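Trurnudness Pageant returns for its fifteenth year with crown, community and a healthy living pledge

2019-09-22

For immediate release

The organisers of the Trurnudness Pageant are delighted to announce that entries are now open for the fifteenth edition of our much-loved evening of glamour, talent and good company. Those of you who have been with us since the early days, when we borrowed every chair and most of the sequins, will know how much it means to see the event still growing, and still drawing people in from all over the region.

Last year over 3,000 people came along across the 2 nights, and the final in August will once again be held at the Stuken Hall, with doors opening early so that families can find their seats and have a proper catch-up beforehand.
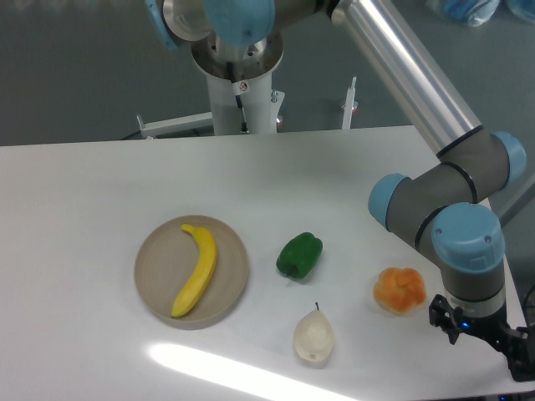 A banana and a green pepper on the table.

This year each of our finalists will take up a healthy living pledge alongside the usual rounds of evening wear, talent and interview. They will spend the months before the final visiting community centres and youth groups, chatting about eating well, looking after one another and knowing where to turn for confidential health advice — all the things our reigning titleholders have cared about for as long as we have had a crown to hand over.

"I entered this pageant as a very shy person with a very large hat," said Iwona Malinowski, pageant director. "The hat was a mistake, but the friends I made that night are still my friends, and I would love every new entrant to go home with the same." 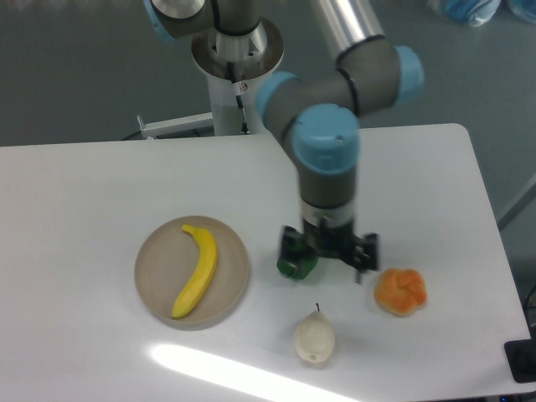
Five finalists will be chosen at the regional heats, and each will be paired with a former titleholder for coaching in stagecraft and public speaking. Gowns for the opening number are being made by Traletti, and our dear friends at Głowacki have kindly offered to look after hair and make-up again, which will be a great comfort to anyone who remembers the year we did our own.

Entry is free and open to all adults living in the region, whether or not they have ever set foot on a stage. Forms can be collected from the box office at the Stuken Hall, where the team will gladly help you fill them in.

Press places for the final are limited, so please ask for Iwona Malinowski at the box office to reserve a seat or arrange an interview.

Ends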